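Search this site Search

Progress report to the Flerkari fund
Equipment planning, kitchen arm project
Prepared by Lempi Tuominen

The period went mostly to settling what we buy and in what order. The grant allows for one arm, one gripper and the kitchen fittings. Before placing the arm order we have been running the tasks in simulation, so that reach and mounting height are fixed first.
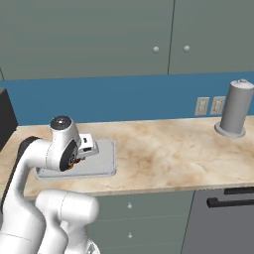 Two quotes are in hand. Aaltonen offers the arm with a 60-day delivery and training included. Alleck is cheaper but charges separately for the controller, and delivery is 66 days. Joni Niskanen has gone through both and recommends Aaltonen. The difference can be covered from the travel line, which is underspent. We ask for your approval to move that money.

The mount is still open. A fixed pedestal costs less, but it would serve either the counter or the refrigerator and not both. A mobile base from Uvard would serve both and would use 42 percent of the remaining equipment budget.

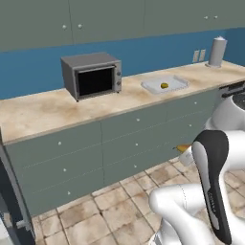
We have asked Uvard for a loan unit before committing. They have agreed in principle – the paperwork is with their sales office. If the loan falls through, we will buy the pedestal now and put the base into next year's request.

Simulation runs are going ahead on the existing workstation, and no new computer is needed. The software license is paid through June.

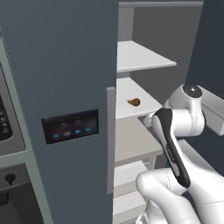 Refrigerator choice affects the budget more than we planned for. Door width and shelf depth decide how much floor the base needs. The simulated model has a control display on the outside of the door and a long vertical handle, and we would like the purchased unit to have a similar handle so the gripper fingers do not have to be changed. Joni is collecting prices on that basis. We will send the final equipment list once the Uvard loan is confirmed.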